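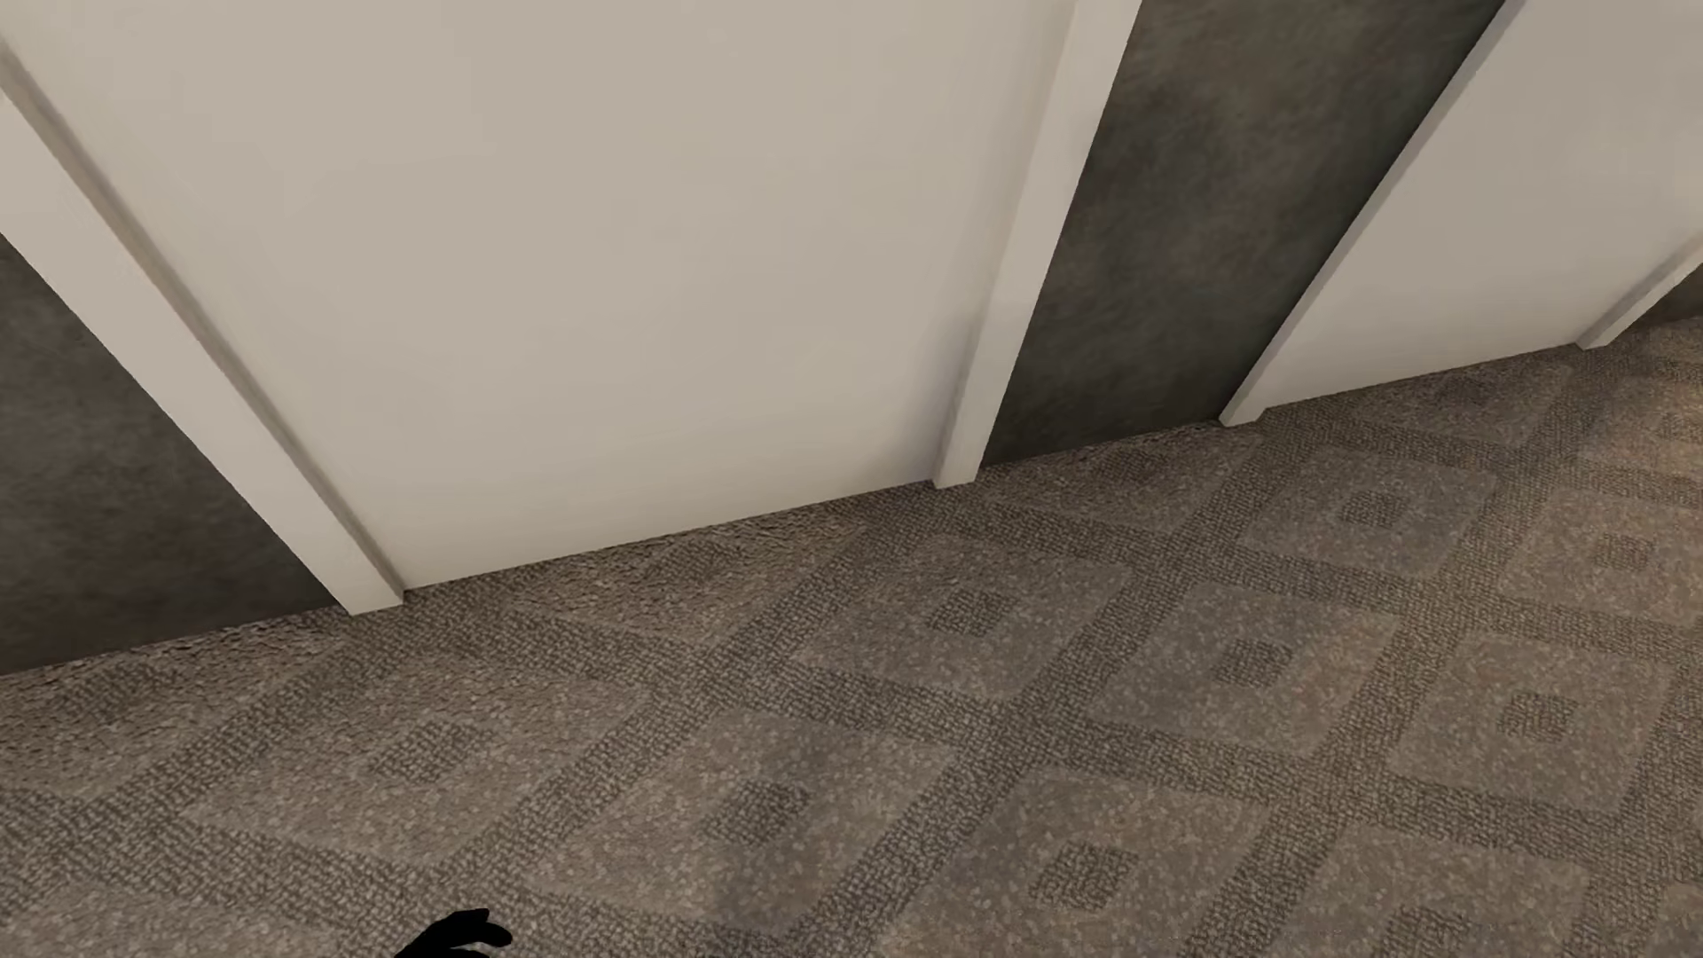 Girkura is a desktop program for showing a simulated robot how to do things by remote control. You drive the robot around a virtual building, the program records what you did, and the recording is used to train it. I bought a year's licence in June for our small teaching lab at Traturley and have used it most evenings, mainly for walking tasks.

Setting up took an afternoon. The installer wants a lot of disk space and it stopped twice before I found that it won't accept a folder name with a space in it. After that it behaved. You can drive with a gamepad or with a pair of hand controllers. I tried both and went back to the gamepad for anything involving walking, as the hand controllers made my arms ache well before I had anything useful recorded.

My main job was teaching the robot to get from one part of a building to another without brushing the walls. The supplied interior has a long corridor with plain doors and a patterned carpet, and a sitting area with a dark red sofa outside the end of it. The patterned floor is a good choice. When the robot looks steeply down, the squares give you something to judge speed and turning by, and I missed them when I switched to one of the plain floors.
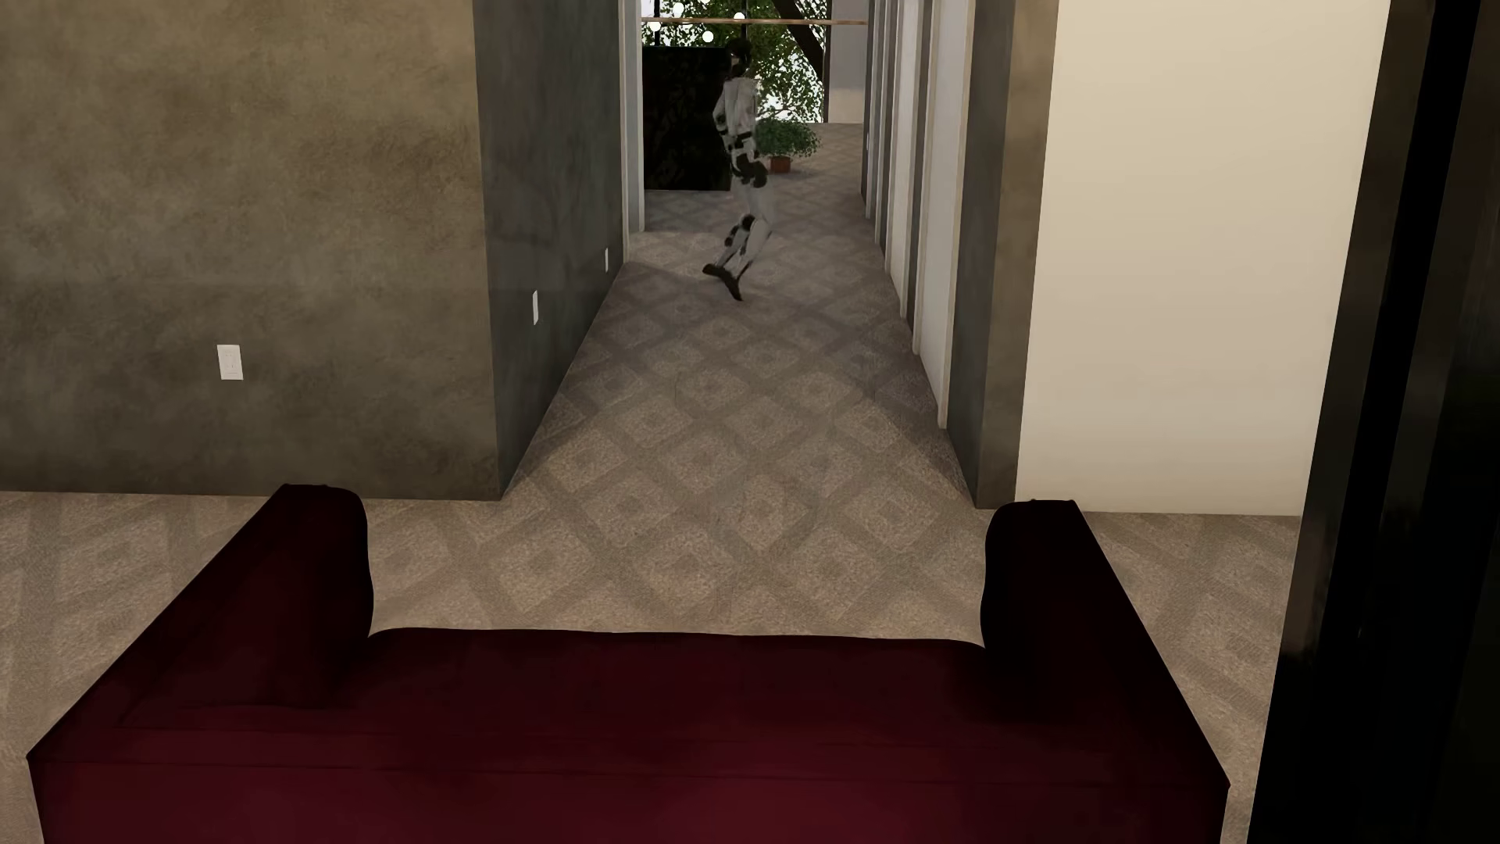
Steering takes some learning. The left stick moves the body and the right stick turns it, and by default the turning is far too quick. I put sensitivity down to 38 and left it there. Ashwin Ramasamy, who shares the machine with me, prefers it quicker still, so it helps that each user can save their own settings.

There are two views, one from the robot and one from a fixed point in the room. I would advise beginners to learn with the fixed one. From the robot's own view it is hard to tell how wide you are, and my first runs were full of clipped door frames. The fixed view has its own trouble, mostly that distances down the corridor are hard to read.

Recording is one button to start and the same button to stop. Bad runs can be trimmed or thrown away afterwards, and this is the best part of the program. The trimming screen is quick and clear. I kept 300 runs out of 400, and going through them was dull but not difficult. Notes can be added to each run – I wish they could be searched.

Exporting is weaker. The files come out with long numbers for names and no way to change them in bulk. Run 1137 in my folder was not the 1137th of anything. Gladys Londoño at the support desk answered within a day and sent me a small script that renames them, but it ought to be in the menu.

The printed guide is thin and the section on hand controllers describes an older version. The pages on trimming are fine.

I will renew the licence. For anyone who mostly wants to teach grasping or fine finger work I would try the Brarnesov package first, as the hand controls in Girkura are still rather coarse. For walking and getting through doorways it does the job at a fair price. Four stars.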